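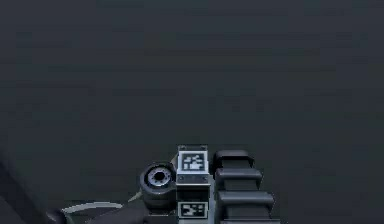 Simulated gripper and mounting block over a plain gray surface.

Agricultural Law and Policy, Unit 2 handout
Grazing leases: what goes in, and what gets forgotten
Instructor: Bríd Flanagan

Welcome back! Last time we worked through water rights, and a lot of you stayed after to ask about leased ground, so I've moved this unit up. I love this topic. A grazing lease can be a page long and still keep two families on good terms for decades, or it can run to thirty pages and skip the one thing they end up fighting over.

Start with the basic question: what is the tenant getting? A true lease hands over possession of the land for a set time. A license only gives permission to use it, and in many states the owner can take that permission back. People write "lease" at the top of both, and courts look past the title to what the parties agreed to.

Terms to know
Stocking rate: how many animals the land may carry over the season.
Animal unit month (AUM): the forage one cow, usually with her calf, eats in a month.
Holdover: a tenant who stays on after the term ends.
Partition fence: a fence on the line between two owners.

Our running case is the Ó Conaill tract, 1,799 acres of mixed grass and brush. The owner, Philomena Gallagher, leases it to a cow-calf outfit called Plavavitz. Read the whole lease before class, please, exhibits too (the map is the best part!). Rent is paid by the acre, and the term ends in June, right when the grass is good and nobody wants to haul cattle.

Look hard at paragraph 27. It says the tenant will keep fences "in customary repair." Customary for whom? When a flood takes out the creek crossing, is that repair or replacement? Conall Geraghty's guest notes, in your packet, go through how he would redraft it. Blandine Carré takes the other side and would leave the wording loose so the parties can work it out. I go back and forth, and I'd like to hear you argue it.

Drought. The Plavavitz lease has no drought clause at all. Compare the Banditz form, which lets either side call for a lower stocking rate after a range inspection and cuts the rent to match. The Banditz tenant paid a $4,000 deposit toward cleanup and reseeding. Who should hold that money, and when does it come back?

Also check: hunting rights, liability insurance, who feeds in winter, and whether the lease survives a sale of the land. Recording rules vary by state, so look yours up.

For next class
Redraft paragraph 27 in plain English, one page at most. Bring a paper copy to trade with a partner. Ita Madigan has the sign-up sheet for the mock negotiation, and the landlord roles are going fast!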